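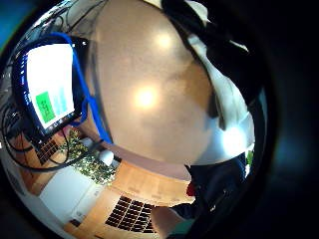

What is a safe house in police work?

A safe house is a building where a person wanted by police, or a person police are trying to protect, can stay out of sight for a while. The same two words cover both uses, which confused me for years when I read the crime pages.

I'll stick mostly to the first kind, the fugitive's hideout, because it's the one that keeps turning up in the news (and in my notebooks!). It's usually rented, usually dull to look at, and often on a road where a strange car wouldn't make anyone look twice. Around Brirnuvport, where I started reading court files, the old Flekwood cabins had this reputation. Renters paid cash by the week, and the office kept a paper register that hardly anyone filled in properly.

Most hideouts are found through people and not gadgets. A neighbor notices groceries going into a house that's supposed to be vacant, or lights on at 5 in the morning, and calls a tip line. Officers then watch the place, work out who is coming and going, and normally ask a judge for a warrant before going in. The rules on this differ a lot from one country to the next, so please don't take my version as legal advice.

The longest stay I've come across in the local files was 57 days, in a rented farmhouse off the Flekolier road. It ended one August after two separate callers described the same man. The reward was $2,000, and I still don't know whether either of them collected it.

Helping someone hide can be a crime too, often called harboring. What the helper knew matters a great deal. A landlord who had no idea is in a very different spot from a cousin who drove the car and carried in the food.

See also: Harboring a fugitive; Search warrant; Tip line; Witness protection

Page kept up by Adeyemi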